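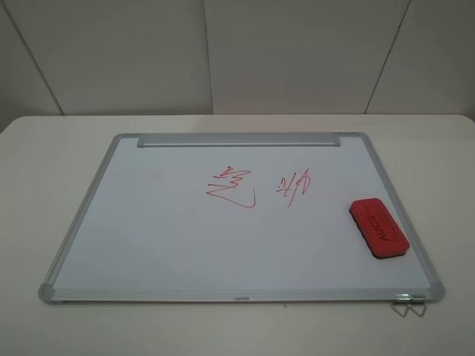

The board flat on the white table, with two characters in red marker. Wobbly, I know, but I love them.

Whiteboard week at Stediline

Hello again, and happy new year if I haven't seen you yet! I promised Giorgia Fontana I'd get the gallery page going again after the Christmas break, so I'm starting with our whiteboard, which came out on Tue 4 January and has been on the table pretty much ever since. 

We used to do all our lettering practice on paper, and Thomas Lo Presti once worked out that we'd got through 2,000 sheets by May. So now it's the board and a marker, and you rub it out and have another go. I thought I'd miss the paper. I do a bit, mostly the smell of it, but you can be so much braver when it all wipes away!

A few bits for anyone who likes the details. The frame is silver aluminium with light grey plastic caps at the corners, and the front rail has "uaneo" printed on it in small dark grey letters. The long silver bar is at the far side when you sit down to write, and I like it that way round as my sleeves don't catch on it.

Writing flat is much harder than writing on a wall, by the way. Your arm wants to rest on the board and then you've smudged your last stroke with your cuff. Debora Marchetti sits on two cushions and swears by it. I tried one cushion and felt about six years old.

Red is my favourite marker for this, though Giorgia Cirillo says it's the worst one to get off if you leave it overnight. Dry cloth first, then a slightly damp one, then dry again. Please don't use the green scourer from the sink, we've had words about the green scourer.

If you've got pictures from the Cluler afternoon, send them over to me or Debora De Luca and I'll add them here. Small files if you can, the page is slow enough already!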